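Tascombe Gallery
Pre-opening safety and inspection checklist, with comments
Exhibition: Skov, works on paper, video and textile pieces
Walked by: Védís Juhl, exhibitions and building safety
Date of walk: September 13, 2024

Dear all, I know these lists run long, and I know some of you print only the table of ticks and leave my comments on the screen. Please read them this time. The Gurkby rooms have been rearranged since the August show came down, and several things that used to be on your left are now on your right. Items are marked OK, FIX or WATCH. A FIX has to be closed before the doors open to the public. A WATCH can stay open if someone is keeping an eye on it.

SECTION A. ENTRANCE AND EXITS

A1. Main doors open fully and latch back. OK
Comment: Lovely and smooth after the new hinges. Please keep the umbrella stand inside the alcove, even on a busy evening when it seems friendlier to have it out by the mat.

A2. Exit signs lit and visible from every room. FIX
Comment: The sign over the Vamonham Room door is lit, but the hanging banner covers it completely if you are standing by the bench. I stood there for quite a while admiring the banner before I noticed, so I can see how it happened. Raise the banner or move it to the next beam.

A3. Exit routes clear to full width. FIX
Comment: Two empty crates in the rear corridor. They are going back to the lender anyway, so let them wait in the loading bay.

A4. Posted room limit matches the new layout. WATCH
Comment: The whole floor is approved for 450 visitors, and that figure has not changed. The projection room is the one that fills up, and on opening night I would like one attendant on that door with a clicker from the first minute to the last.

SECTION B. WALLS, FIXINGS AND HANGING WORK

B1. Security hangers locked on all framed works. OK
Comment: Checked every one by hand. The artist's early ink drawings are lighter than they look and swing a little if you brush past them, which gave me a small fright, but the hangers hold well.

B2. Large textile piece, ceiling points and cable. WATCH
Comment: The rigging paperwork is in order and the cable is sound. The lower hem hangs over the walking line, though, and people do love to touch cloth. We agreed on a floor line and one low sign.

B3. Glass and acrylic free of cracks and sharp corners. FIX
Comment: One acrylic cover on the long wall has a chipped lower corner at just about the height of a child's face. Swap it for the spare, which is in the Gurkby store with the other Vamonham covers.

B4. Wall labels flat, with no raised pins. OK
Comment: Much better than last season. Thank you to whoever sanded the backing boards.

SECTION C. STAFF AREAS AND PERSONAL BELONGINGS

C1. Bags, coats and drinks kept out of the galleries. WATCH
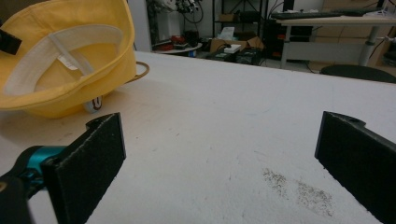

Our belongings rule is the one that slips first in an installation week, and I say that with affection, as I have left my own scarf on a crate more than once. Coats and bags go in the lockers, drinks stay in the kitchen, and nothing personal goes on a surface where art is handled. It covers small things as well as big ones. A yellow baseball cap turned upside down on a white tabletop looks harmless enough, but straps and tags can catch on a paper edge, and I would far sooner you walked it over to your locker. If you find something without an owner, put it in the box at the front desk.

C2. Lockers working, spare keys logged. FIX
Comment: Three keys are missing from the board. If one is in your pocket, no hard feelings, just bring it back.

C3. First aid kit complete and in date. OK
Comment: Restocked, including the small bandages that everyone uses for paper cuts. The eyewash has moved to the shelf beside the sink.

SECTION D. HANDLING TABLES AND WORK SURFACES

D1. Tables steady, brakes on, edges smooth. OK
Comment: The oldest table in the prep room used to rock, and it has new feet now. I leaned on all four corners with my full weight and it stayed put.

D2. Surfaces clean before any unframed work is laid down. FIX
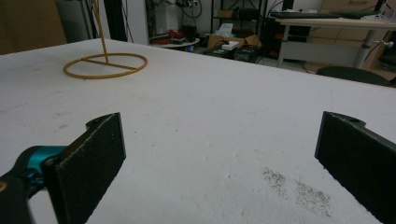 Unframed sheets are the most delicate things in this exhibition, and the lender's agreement asks for a clean, covered surface each time one comes out of its folder. I would like us to treat that as a habit, with a soft brush first, then the lint-free cloth, then fresh blotter paper on top. White tables are a help to us in this, because they show what needs attention, like the faint gray scuffs and the scattering of dark specks toward one side of this one. Please get down to eye level and look across the top before you sign the handling sheet - it only takes a moment, and the light from the window does most of the work for you.

D3. Knives, blades and cutters capped and counted back in. WATCH
Comment: The count was right when I did it. Do it again at the end of the last installation day, with two people present, and both of you sign.

SECTION E. POWER, LIGHT AND SOUND

E1. Cables taped or covered wherever visitors walk. FIX
Comment: The run to the second projector crosses the doorway under a cover that is too short by a hand's width. The longer one is in the basement, behind the plinths.

E2. Projector housings ventilated. OK
Comment: Fans clear and nothing stacked on top. The middle one hums, but the engineer has listened to it and is content.

E3. Light levels in the paper room within the lender's limit. OK
Comment: It will feel dim when you first walk in. Give your eyes a minute and please don't turn it up for visitors, however nicely they ask.

E4. Step into the projection room marked and visible in low light. FIX
Comment: The old strip has lost its glow. New tape is on order from the usual supplier, and until it arrives the small lamp stays on beside the step.

CLOSING THE LIST

When you finish a FIX, write your initials and the time beside it on the copy at the front desk, and leave the old comment where it is so I can follow what was done. I will walk the whole floor again once the crates are out, starting from the loading bay. If anything here is unclear, come and find me in the prep room - I usually have the kettle on.

Védís Juhl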